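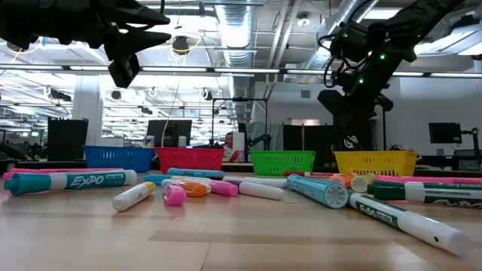 I've been shooting hoops in my driveway since my knees were good, so when the Rimside app-connected basketball came up on sale in May I talked myself into it (my wife only sighed a little). You get a regulation-size ball with a sensor tucked inside, and it counts your makes and misses and tells you how high your arc is.

I've put 2,000 shots on it now and I'm still smiling! The bounce feels just like my old Flidton, maybe a touch firmer on cold mornings, and the grip has held up beautifully on rough concrete. One charge gets me through 200 shots with plenty left over.

My gripes are small. The app missed 11 bank shots in one evening, and it took three tries to pair with my phone. I'd still buy it again, and my granddaughter has already asked for the smaller one.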